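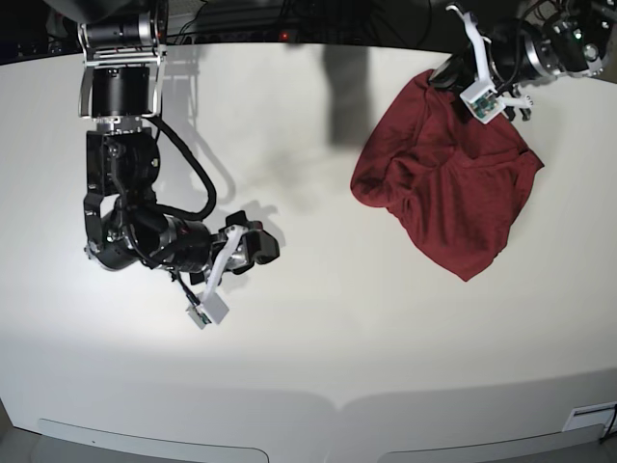
Rattana says the ghost in chapter five gives the whole thing away, and that if I had any sense I would stop reading there and go back and look at the mother's letters again. She told me this over the phone before I'd even got my shoes off, so now of course I can't think about anything else, and it's nearly eleven and I ought to be asleep.

8th November, then. Rain since lunch, soup for supper, and I am 92 pages into The Bunnag House, which Rattana pressed on me last week with the kind of look she gets when she's already finished a book twice and is dying for company. I said I didn't really do scary novels anymore. She said it wasn't scary, it was sad. Well, it's both!

It's about a family who take over a grandmother's place in a little river town called Fosier, and the father is supposed to be fixing it up to sell, only he keeps finding reasons not to. The daughter, who is nine, starts setting an extra plate at dinner. They let her, the way you do with a child (I remember my own two and their invisible dog, who had to be buckled into the car), and it goes on for pages as a sweet sort of joke until one night the mother picks up the plate to wash it and doesn't say a word. I read that bit standing at the stove and let the soup catch on the bottom. The pan is soaking now.

What I like is how ordinary it all is. There's a long stretch about money, and a hardware store, and whether the neighbors are being friendly or nosy, and I was perfectly happy in there, the way I am with any book where people worry about their gutters. Then you turn over and the back stairs have the wrong number of steps. I did go and look at our own stairs, I'll admit, and put the hall light on, and left it on.

Boonmee Tanasarn has the group next, at his house, and he wants us to have read all of it. It's up to 600 pages in the big print edition, which is the one I've got on account of my eyes, so that's a good deal of reading for a woman who nods off by ten. He's already talking about February, too, and some enormous thing called Promano about a shipwreck, 779 pages and a family tree in the front. I'm fond of Boonmee but he does pick books by the pound.

Must remember to ask Rattana for her lemon bar recipe, and to take back the umbrella I borrowed in the spring.

I've just looked at the letters again after all. The second one is signed with the wrong name, and I read straight past it on Tuesday's bus ride or wherever I was. One more chapter and then lights out, except the hall.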